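Boiler Room and Burner Inspection Checklist
Porkdale Works, Building 2
Inspection date: Friday, August 3, 2018
Inspected by: Trinidad Figueroa
Reviewed by: Milagros Bustos

Mark each item OK, Fix or N/A. Write a comment for anything marked Fix. Items carried over from June are noted.

1. Fuel supply

1.1 Main oil shutoff valve turns freely and closes fully
OK

1.2 Oil line fittings free of drips
Fix. Slight weep at the flare nut on the return line, burner 2. Nut tightened during inspection. Check again at next walk-through and replace the flare if it is still damp.

1.3 Tank gauge reads correctly
OK. Gauge and dipstick agree. 1270 gallons on hand.

1.4 Filter cartridge changed on schedule
OK. Changed at the June service. Tag is on the housing.

2. Burner 1 (Vergara, oil fired)

2.1 Nozzle clean, correct size and spray angle
OK

2.2 Electrodes set to the gap in the manual, porcelain not cracked
Fix. Left porcelain has a hairline crack near the clamp. Still firing normally. Replacement set is on order from Zikby. Do not run burner 1 as lead until it is fitted.

2.3 Flame detector lens clean and seated
OK. Wiped down. Very little soot.

2.4 Safety lockout on loss of flame
OK. Detector pulled from its socket with the burner running. Control locked out and needed a manual reset, as it should.

2.5 Pump pressure
OK. 140 psi at the test port.

3. Burner 2 (Vergara, oil fired)

3.1 Nozzle clean, correct size and spray angle
Fix. Carbon on the tip. Nozzle replaced from stock. Stock sheet updated, one left.

3.2 Electrodes
OK

3.3 Flame detector
OK

3.4 Safety lockout on loss of flame
OK. Same test as 2.4.

3.5 Blower wheel clean, no rubbing or wobble
Fix. Lint and dust packed on the blades. Brushed out with power locked off. This was written up in June too, so the intake screen needs to go on the monthly list.

4. Controls and wiring

4.1 Temperature controller shuts the burner down at the set point
OK. Both units.

4.2 High limit tested separately from the controller
OK

4.3 Control box covers on, all screws in place
Fix. Trokura controller on burner 2 is missing the lower right screw. Carried over from June. Please get this one closed out.

4.4 Emergency switch at the door marked and working
OK. Red plate is faded but readable.

5. Room and venting

5.1 Combustion air louvers open and clear
OK

5.2 Flue pipe joints tight, no soot streaks
OK

5.3 Nothing that burns stored within the yellow line
Fix. Two flattened cartons behind burner 1. Removed.

5.4 Extinguisher charged, pin and seal in place
OK

6. Break area and bench

6.1 Food wrappers put in the covered bin, not left near equipment
OK

6.2 Table top wiped and free of oil
OK
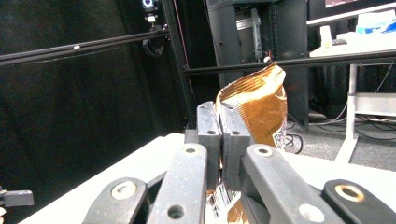
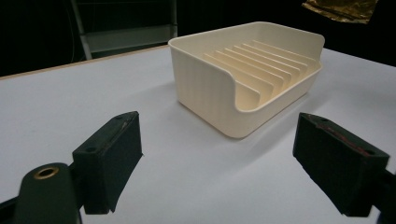
7. Follow-up

Return line flare nut, burner 2: Figueroa, next walk-through
Electrode set, burner 1: Figueroa, when parts arrive
Controller cover screw, burner 2: Bustos
Intake screen added to monthly list: Bustos
Order nozzles, both burners: Bustos

Burner 1 stays as backup until item 2.2 is signed off. Send the signed copy to the maintenance office and leave one in the binder by the door.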